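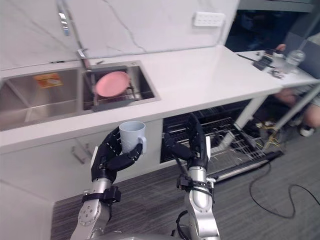

Left hand holding the mug, dishwasher open with the lower rack pulled out.

Why does adding more demonstrations make our dishwasher policy worse?

Asked Sep 29, 2023 by Nilmini Mondal

We are training a two-arm robot to load mugs into a dishwasher by imitation learning. Input is the head camera plus joint positions, output is a chunk of joint targets for both arms and both hands. The model is a plain transformer policy with action chunking, nothing unusual.

Our first dataset had 600 teleoperated episodes, all recorded by one operator. The policy trained on that worked most of the time. It picked up the mug, carried it over the rack, and let go. When it failed it was usually a bad release, with the handle catching on a tine.

Then we added 374 more episodes from a second operator, so 974 in total. Same kitchen, same mugs, same training settings. Validation loss went down a little. On the robot it is clearly worse. It grasps fine, lifts the mug, and then hangs over the front of the counter. The left arm drifts a few centimeters back and forth and sometimes the right hand opens and closes. After a while we stop the run.

Things I have tried: longer training, a smaller learning rate, a bigger chunk. The bigger chunk helped slightly. Is this a capacity problem? Should I just record more?

Answer 1 (accepted)

I don't think it is capacity. What you describe is what I would expect from two operators who solve the same step in different ways. Watch 20 or so episodes from each, side by side, starting from the moment the mug leaves the counter. In our case (we load plates, on a Riltomis setup) one person passed the item to the other hand before placing it, and the other person never did. The policy saw nearly the same picture with two different answers and ended up between them. Validation loss won't show it if the validation set has the same mix.

What I would do, in this order:

Train on the second operator's 374 alone. If that policy doesn't stall, neither set is bad and it's the mix. If it does stall, look at those recordings first.

Add an operator ID as an input, one learned vector per person, and fix it to one value at run time. It took me an afternoon and removed most of the hanging.

Write down one way to do the task and give it to both operators. Which hand picks up, whether there is a handover, where the free hand waits. The free hand matters more than people expect. If one operator parks it low and the other keeps it up in view near the rack, the camera sees two different situations.

Also check for pauses. New operators stop to think right before the hard part, and the policy learns to stop there too. We cut every stretch where no joint moved for longer than a threshold, then retrained. Be careful not to cut the frames where the fingers are closing.

How many trials per policy are you running? With 7 trials I would not trust a difference unless it is very large.

Comment from Nilmini Mondal: It was 7, yes. I watched the videos. The second operator does a handover in more than half of the episodes and the first one never does. Operator ID is training now. I will post in October when I have proper numbers.

Comment from Nilmini Mondal: Trained on the 374 alone, it does not hang, it just places badly. So it does look like the mix.

Answer 2

Try a diffusion head. It can represent more than one mode, so it shouldn't average the two operators. We switched on Cleten and never looked back. You will need to tune the number of denoising steps or it gets slow.

Comment: It can still flip between modes from one chunk to the next. Saw that with ours. Helps but I would clean the data first.

Answer 3

had the same thing, was camera exposure for us. second batch was recorded in the evening. check that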